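Keeping One Wrist Camera Cell Running: What We Look After on the Kitchen Counter Arm
Speaker notes, Thursday session, 20 minutes plus questions 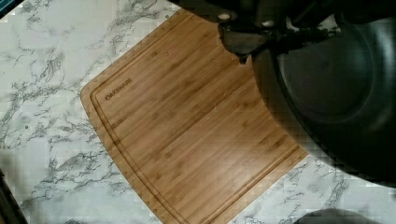 Wrist camera view over the counter: bamboo board, dark pan, gripper at the top.

Slide 1. Opening

Introduce myself: Diệp Thái, I look after the counter cell at Jandbridge. One arm, one gripper, one small camera at the wrist, one countertop. The arm moves kitchen things around all day and we record what it does.

Say up front that this talk has no learning results in it. Sayaka Nagano covers those in the afternoon. Mine is the upkeep: mounting, checking, cleaning, fixing.

Leave the picture up while people sit down. It is the view I look at first every morning.

Slide 2. What the wrist camera has to see

The camera rides with the gripper, so the gripper is always in its own picture. We want it there. In this view it comes in from the top, and the finger section hangs over the board. You can make out two pale screw heads on it.

Those two screw heads matter to me more than anything else on the slide. They belong to the hand and they do not move relative to the camera, so they should land in the same place in every recording. If they shift, the camera mount has slipped or a plate has worked loose. Either way we stop.

Point at the screw heads. The people in the back will not see them unless I point.

Next thing: the gripper throws a shadow on the board, and the right side with the pan is a good deal darker than the bamboo. The camera has to cope with both in one picture. More on that at slide 5.

Slide 3. The mount

First version was a printed clip. It held for 7 days. The plastic crept near the motor housing and the camera tipped forward a little at a time. We did not notice until Sayaka asked why her grasp points were drifting.

Second version is a folded metal bracket from Prikell with two screws and a locating pin. The pin is what fixed it. Screws alone let the bracket turn when the cable pulls.

Steps for refitting the camera, same order as the card on the cell door:

Power the arm down and wait for the brakes to click.
Take the cable off the camera before touching the bracket.
Seat the pin first, then start both screws by hand.
Tighten left, right, left.
Plug the cable back in and leave the slack loop below the wrist joint.
Power up, go to the check pose, take one picture and compare.

Tsutomu Higuchi wrote that card. If someone asks about torque, give them his name. He set the values for our bracket and they will not carry over to a different one.

We used thread lock on the bracket screws for a while and gave it up. We take the camera off too often.

Slide 4. The morning check

Ten minutes if nothing is wrong. I have timed it more than once, so I am happy to defend the number.

Arm goes to the check pose over the counter. Take a picture. Lay it over the reference picture at half strength and look at the screw heads and the finger edges. If they line up, carry on. If they are off by more than the width of a screw head, refit the camera and start again.

Second part of the check is the grip test. Close on the test block, lift, hold, set down. Listen. A dry finger slide makes a scraping sound well before it shows up in the motor current.

Third part is the cable. Run a thumb along it from wrist to elbow with the arm powered down. Any flat spot or kink, swap it. We keep spares in the drawer under the controller.

Write it in the log even when it all passes. For the first months we only logged faults, and then we could not tell a good day from a day when the check was skipped.

Slide 5. Light, and dark objects

Go back to the picture for this one.

The bamboo board is easy. It is a warm light color, it has grain, and it has a groove running inside the edge that gives a clean line to find. Even the lettering helps. OAKSWARE is small and dark near the upper left corner, and I use it as a focus target. If I can read it at the check pose, the lens is clean and the focus ring has not moved.

The pan is hard. It is black to dark gray, the gripper is black and charcoal, and the fingers pass right over the rim. Dark on dark. The thing to find there is the slightly lighter line along the rim, and when the exposure is set for the board, that line can go.

What we tried, in order:

Auto exposure. It hunted every time the hand moved from board to pan. Bad for recording, so we turned it off.
Fixed exposure set on the board. Board looked fine, pan rim was lost about half the time.
Fixed exposure set a step brighter, with the overhead light turned down and a side light added. This is what we run now. The bamboo gets a slight sheen and we accept it.

We also put pale tape on the fingers for a time. It helped the camera, but the tape edge lifted and caught on things. Tomoyo Sugiyama is testing a light gray finger pad from Trindeck. I have nothing to report on it yet.

Slide 6. The counter

People ask why we have a marble pattern. It came with the room fit-out and we kept it.

It does cause work. The dark veins are jagged and high contrast, heaviest on the left in this view, and an early version of our edge finder liked them better than the board. It would report a board corner in the middle of a patch of veining. Hatsue Furukawa fixed that on the software side by asking for long straight edges first. On the hardware side the only job is to keep the surface clean. Crumbs and specks look a lot like the small dark specks in the pattern, and a person checking by eye will miss them too.

Wipe with a damp cloth, then a dry one. No spray near the arm. Spray drifts, and it ends up on the lens.

Slide 7. Compression and the blocky picture

Look at the right half of the picture, where the counter meets the dark objects. It is a little blocky.

I get asked if the camera is broken when it looks like this. My first move is to look at the stream settings. We set a low bit rate so that the wrist feed can share one link with the other feeds, and fine veining next to a dark edge is a hard case for the encoder.

How we sort it out at the cell:

Save a still straight from the camera, with no streaming.
If the still is clean, it is the stream. Raise the rate or drop another feed.
If the still is bad too, swap the cable first.
If it is still bad, swap the camera.

The cable has been the cause more often than the camera. Wrist cables bend all day and the connector gets the worst of it.

Slide 8. A repair from start to finish

Use this one as the worked case. It takes three minutes to tell. Skip it if I am late.

In August the arm started stopping halfway through a move, always on the reach to the far right of the counter. Log said 2774, which on our controller is a lost connection to the hand. Power cycle cleared it, then it came back within the hour.

First I suspected the hand and swapped it for the spare. Same fault. Then I blamed the controller and reseated the card. Same fault, and a lost morning.

Tsutomu asked which way the wrist was turned when it stopped. It was always near the end of its travel. We moved the wrist there by hand with the power off and found the slack loop had been tied up too short. At full turn the cable was tight and the connector was being pulled sideways. I had tied it myself, after a camera refit, to stop it swinging.

Fix: new cable, longer loop, and one line added to the card to turn the wrist to both ends before closing the cell door. The fault has not come back so far.

What I would do again is write down the arm position at every stop. That was the clue, and it was only in one person's memory.

Slide 9. Spares and who does what

Keep it short, people can read the slide.

On the shelf: one hand, two cameras, two brackets, some 20 wrist cables in two lengths, finger pads.
Weekly: wipe the finger slides, put on a thin film of grease, check every screw on the hand.
Monthly: new reference picture, full cable swap, back up the controller.
Morning check: whoever is first in.
Anything inside the arm itself: Sakai service desk. We do not open the joints.

On the reference picture: take a new one only after a refit that has been checked by a second person. We once saved a new reference with the camera already tilted, and for a week each check passed against a bad picture.

Slide 10. Questions

Likely ones, with the answers I want to give:

Why is the camera on the wrist if it gets knocked and the cable wears? We need to see between the fingers at the moment of contact. A fixed camera loses that behind the hand.

Do you calibrate every day? No. We compare every day and calibrate when the comparison fails or the camera has been off.

Do you move the board and pan to marked spots? No marks. The person running the session sets them down, and they can overlap, as the pan and board do in the picture. The check pose comparison uses only the hand, so it does not matter where the objects are.

Can we have the card? Yes. Copies are on the table by the door. Change the screw values to suit your own bracket.

If there is time left, put slide 3 back up and show the pin. I have a bracket in my bag to pass around. Get it back before lunch.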